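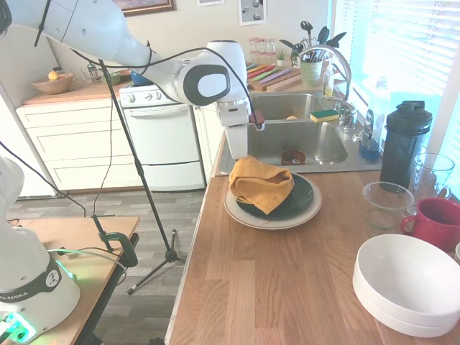
Figure 2. The arm over the napkin on the stacked plates. Other dishes and drinkware stand at the right of the counter.

4.2 Open day at the Patbridge kitchen

The laboratory trials reported in Section 4.1 were run without an audience. In April we ran the same table-clearing tasks in the Patbridge kitchen during an open day, with visitors watching and asking questions while the arm was working. We were interested in how often the operators would have to step in under these conditions, and in what people with no background in robotics would make of the arm's behaviour.

Two sessions were held, one in the morning and one after lunch, and each was planned for 50 minutes. In total 41 visitors attended. Most were local residents who had seen the notice at the Zabala library, and the rest were family members of staff. Visitors could come and go, so few of them saw a complete session. Hứa operated the arm in the morning and Lorente in the afternoon. Nogueira took the notes in both sessions and spoke with visitors as they left.

The arm was mounted on a table clamped in position beside the main counter (Figure 2). We kept the kitchen as it is normally furnished and left the ordinary items around the sink and on the far counter where they were. Objects not used in a given task were treated as obstacles. The software was the Corier planner described in Section 3, with no changes after the laboratory trials except a lower limit on arm speed, which was set at the request of the building manager.

The napkin task was the one shown most often. A cloth napkin is placed on the upper of two stacked plates, and the arm has to lift it clear without moving either plate. The napkin was crumpled by hand before each attempt and no effort was made to repeat an earlier shape. A raised fold gives the gripper something to close on, while a flat area of cloth usually does not. The planner therefore looks for folds first and approaches from above with the fingers pointing down. When it finds no suitable fold it moves to the nearest hanging corner.

The common failure was a grasp that closed on too little cloth. The napkin would rise a short distance and slip back, and the arm would return to its start position and try again. We had seen this in the laboratory and had set the planner to give up after a second failed grasp. In the kitchen this happened more often in the afternoon, when sun through the blinds changed the light on the counter from one attempt to the next. Lorente lowered the blinds partway through the session and the remaining attempts went better, although we did not measure the light level and can't separate this from other causes.

Dishes were handled in the second half of each session. The mug was lifted by the rim instead of the handle, a choice carried over from Tarer, our earlier system. Several visitors remarked on it. One asked whether the robot knew what a handle was for, and Vidal explained that the planner ranks grasps by expected stability and has no information about how a person would hold the cup. Glassware was left out of the demonstration tasks for safety reasons but stayed on the counter as part of the clutter.

Questions from visitors fell mostly into a few areas. People wanted to know how much the arm cost, whether it could be used by someone living alone, and why it was so slow. The pauses before each grasp drew the most comment. Some visitors took a pause to mean that the arm had stopped working and began to move closer to the counter to look. The operator held the arm each time until they had stepped back. Cordero has since added a spoken message that plays when planning takes longer than usual, and this is included in the trials reported in Section 5.

The notes from the open day are informal and we draw limited conclusions from them. Visitors were not asked to fill in a questionnaire, and Nogueira could not speak with everyone who left.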